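**Progress report, March: safe handling rules for robot disassembly, Ornach bench**

Hi Davina,

Really good month here! The handling rules your grant pays for are now in their second draft, and Ruairi and Skye have been using them at the bench every working day. We logged 673 handling steps against the draft, and 37 of them got a note saying the wording was unclear or the rule didn't fit the part. I'm delighted with that, as those notes are what the next draft gets built from.

Rule 4 (circuit cards) drew the most comments. It now says to hold a card by its edges, lift straight up, and stop if the force reading climbs past the limit on the sheet. Skye also asked for a line on cables, so loose wires get moved clear first.
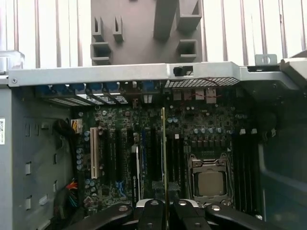

*Rule 4 work: green card held in the gripper over an open desktop tower.*

Hartmut has gone through the stop and restart section and wants a person to confirm every restart at the cell. We agree, and it's in. He also caught that our grounding check only covered the bench mat and left out the gripper, so that's been fixed too.

Still open: the rule for stuck screws, and how long we keep the force logs. Ekkachai suggests 60 days, and Pirzada would like longer. Could you tell us what you need on your side?

Next up is a trial of the draft at the Govdale shop, with a crew who haven't seen it before. Can't wait to see their notes!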